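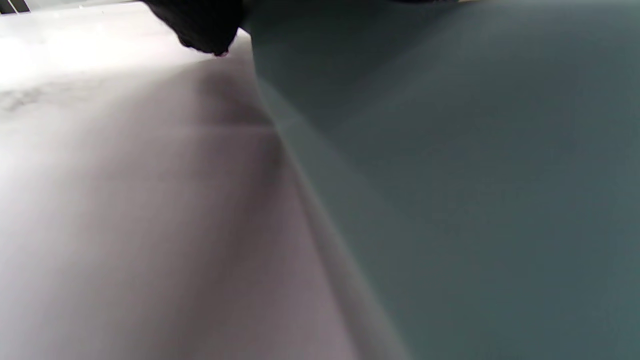 Reviewed by Peninah Masanja
Filed under: Kitchen, Small Stuff

I have wanted somewhere to hang a spatula for most of my adult life, which tells you how that's gone. The Wunwood utensil stand is a wooden base, a post and a crossbar, with a hook. It looks like something built to execute very small criminals. My coworker Farzana asked who the condemned was.

Assembly took 8 minutes, 3 of them spent looking for a second page of instructions. There is no second page. The post goes into the base, the arm goes on the post, and you tighten until your wrist complains.

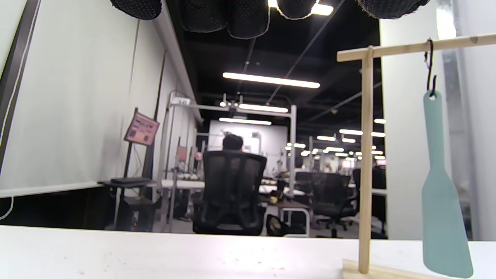
The hook is the weak part. It's thin black wire, and it takes any utensil with a decent hole in the handle. My ladle has a slot the size of an eyelash, so the ladle still lives in the drawer with the dead batteries. A spatula hangs nicely, though a long one comes down close to the table, and I'd have paid extra for another inch of post.

Wunwood says the arm holds 600 grams. I hung a small cast iron pan from it and the whole thing leaned like a man hearing gossip, so I took the pan off again. Stick to spatulas.

At $14 it costs more than the spatula, and a nail would do the same job if your landlord allows nails. Mine doesn't. I'm keeping it, and Lenuța has asked for one in October, for her birthday.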